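Why Is Orange Called Orange?
by Desmond Boateng

Which came first, the color or the fruit? The fruit. Grown-ups get this wrong all the time, and they vote.

Long ago, English speakers had no word for the color. They said "yellow-red" and got on with lunch.
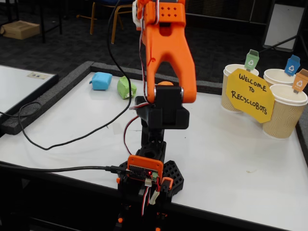 Plenty of orange, with white for company. 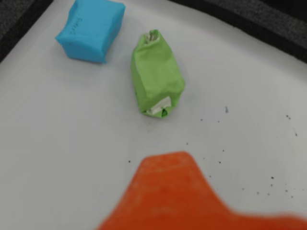 Then came the fruit

Traders carried sweet oranges to Europe, and the name came along - it began in India as "naranga." By the 1500s, people were using it for the color too.

What about robins?

A robin's chest is orange, but we say "red breast." The bird got its name before the color did. It has not complained.

Try it

Mix red and yellow paint. Add the red slowly, or you will get red.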